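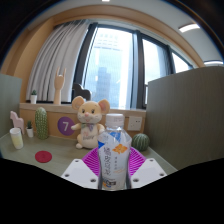 Selon ma voisine de palier, je bois de la peur en bouteille, et je ferais mieux de rouvrir le robinet. Elle me l'a redit ce matin dans l'escalier, avec le ton des gens qui ont lu l'article jusqu'au bout. Moi je l'ai lu deux fois, l'article, et je n'en sais pas davantage. L'eau du réseau serait « conforme ». Conforme à quoi, la brochure glissée dans les boîtes aux lettres le dit en tout petits caractères, au dos, sous un dessin de cascade.

Je note ça ici pour m'y retrouver dans six mois, quand tout le monde jurera avoir toujours pensé la même chose.

Donc : en mai, réunion publique à la salle des fêtes, à dix-neuf heures. Le bureau d'études s'appelle Farquharson. Diaporama, café tiède, chaises qui grincent. On nous apprend que la conduite principale date de 1842, ce qui fait passer un petit frisson patriotique dans les premiers rangs, comme si la vieillerie d'un tuyau était une qualité. J'ai des doutes sur la date. Que l'on ait posé une conduite chez nous en 1842, je veux bien, qu'il en reste un mètre d'origine, j'aimerais le voir. Quand quelqu'un a demandé où se trouvait ce fameux tronçon, on a répondu que les plans étaient en cours de numérisation. Ils l'étaient déjà l'an dernier.

Ensuite est venue la solution, car il y a toujours une solution à la diapositive suivante. Un filtre à poser sous l'évier, de la marque Skovside, « recommandé » par on ne sait qui. Il faut changer la cartouche tous les 2 mois. Le prix de la cartouche n'était pas projeté. J'ai levé la main, on m'a promis un document par courriel, je l'attends encore.

J'ai fait le test à l'aveugle avec ma sœur dimanche dernier... non, je retire le jour, je ne sais plus. Trois verres : robinet, carafe laissée une nuit au frigo, bouteille. Elle a préféré la carafe, moi aussi, et nous avions tous les deux pris la carafe pour la bouteille. Je ne prétends pas que cela prouve quoi que ce soit. Cela m'a tout de même un peu vexé, vu ce que je porte de packs au troisième étage.
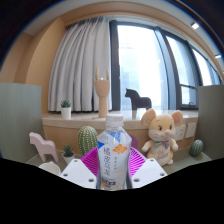

Ma sœur soutient que le goût est dans l'étiquette et que je paierais le double pour un joli dessin. Possible. Elle boit pourtant une tisane à la boîte dorée dont je préfère taire le prix.

Ce soir, relu le devis des travaux affiché en mairie. Environ 4000 euros pour la seule « communication ». Quant au remplacement des branchements en plomb, s'il y en a, il est renvoyé à une étude complémentaire. J'ai compté 40 pages, annexes comprises, et le mot plomb n'apparaît que dans une note.

Demain j'appelle le laboratoire pour savoir ce que coûte une analyse faite par un particulier. S'ils me renvoient vers Farquharson, je raccroche. Penser aussi à descendre le verre.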